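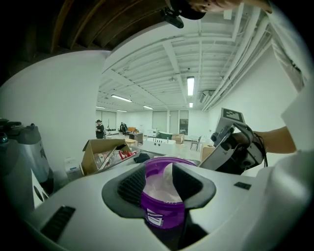
Adjoa Arthur writes that she wore the same jasmine oil for six years and her husband noticed it once, when she spilled it in the car. She would like to know whether she is what we are looking for.

She is. So, very likely, are you.

Call for participants: the Flostbridge Smell Diary

Julero is a small outfit in Flostbridge that studies how ordinary people smell things. By ordinary people we mean people who have never been paid to have a nose. We have worked with the professionals and we like them, but ask one about a bar of soap and you get twenty minutes on cedar. We would like to hear from somebody who thinks it smells like their aunt's bathroom.

We need 29 people who live in or near Flostbridge to keep a smell diary for 3 weeks in September. You write down what you smelled, where you were, and what it made you think of. Bread counts. So does the bus. Please don't go looking for nice ones. Our last set of diaries had so much lavender in it that we began to suspect people were visiting it on purpose.

What you would do

Write at least four entries a day in the notebook we give you. An entry can be one line long. "Stairs, wet dog, no dog" was one of the best we ever got.

Come to our rooms above the old Prakari shoe store twice, once at the start and once at the end. Each visit takes an hour and a half. You will be handed plain jars with numbers on them and asked what is inside. There are no right answers, although there are some surprising ones, and we will try to keep our faces still.

Talk to one of us on the phone for fifteen minutes in the second week. We mostly ask how it's going. It also reminds people that they have a notebook.

Who can take part

You should be 18 or over and able to manage one flight of stairs, as the elevator is the landlord's problem and has been for some time. If stairs are out of the question, tell us and we will bring the jars to you.

You don't need a good sense of smell. We would be glad to have a few people who think theirs is poor, and we are short of them, perhaps because they assume a smell study is meant for other people. Smokers are welcome. People with colds are welcome too, but please reschedule your visit.

We can't take anyone who has asthma set off by scents, or who has had a bad reaction to perfume or cleaning products. We also can't take anyone who works for a company that makes fragrance, however small the company and however sincerely they promise to forget what they know.

What you get

A gift card for the Mathebula grocery on the corner, handed over at the second visit when you return the notebook. We pay for the bus, or for parking if you insist on trying to park. You also get a copy of your own diary, typed up, which past participants tell us they have shown to their families with mixed results.

What happens to your diary

Your name comes off it before anybody but the two of us running the study reads it. The last round gave us 1,172 entries, every one of which we read, including the eleven in a row about a neighbor's fish. We may quote a line or two in our report. If you would rather we didn't, tick the box on the form and we won't. You can drop out at any point and you don't have to say why.

How to apply

Pick up a form at the front desk of the Flostbridge library or at our door. Tell us your age, the part of town you live in, and one smell you could do without. Keep that last answer short. Forms are due back by 4 September 2019, and we will call everyone who applies, including those we can't fit in.

Adjoa, yours is on its way. Please leave the jasmine at home for the visits.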